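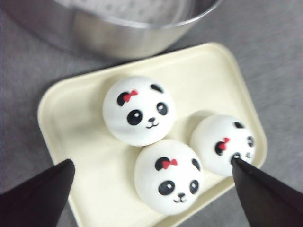
Support > Kilevora Gripper Cells > Good practice > Ticket 133

Print this ticket | E-mail this ticket

Filed under: Grip limits, soft items, house rules

Hi all, me again! I'm trying to sort out our rules for soft goods before we let anyone else loose on the cell, and I've hit a snag I reckon somebody here has already met.

We run the panda bun set (the squishy ones with the little red bows) as our stand-in for anything that dents. The Gestlow handbook says no fingertip contact until both fingers are straddling the item, and our own sheet, which I wrote in May, says the same thing in bigger letters. Fine on paper. But when the buns are bunched up on the tray, one fingertip ends up leaning on a neighbour before the grip even starts, and the log flags it as a "side touch". I had 18 of those in the last batch — all on the cream tray.

Things I've tried so far:

- Dropped the approach speed. Fewer flags, but still there.
- Opened the fingers wider. Worse! Of course it was worse, they just reached the next bun sooner.
- Came in at a different angle. Helped for the outside buns, did nothing for a tight bunch.

Then there's the clear round tub with the tabs and the mesh floor. Four balls in there, one of them plain white, and not much room to get a finger down between them. Do I write a separate rule for tubs, or does the tray rule stretch?
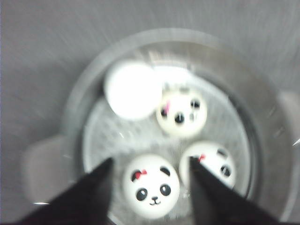 Zúñiga replied that a tub needs its own rule, full stop, and that the wall should be logged as a contact surface just like a neighbouring item. Keep the side touch limit at 7 per batch, stop the run when you pass it, and don't let anyone raise the limit to get a run finished.

Okay, that makes sense to me, thanks heaps. I've split the sheet in two and put the stop limit at the top of both. Pindesico want more than 500 picks logged under the new wording before they'll sign it, so I'm leaving this open till then. Angle change stays in for the tray, wide opening is out.

Status: pending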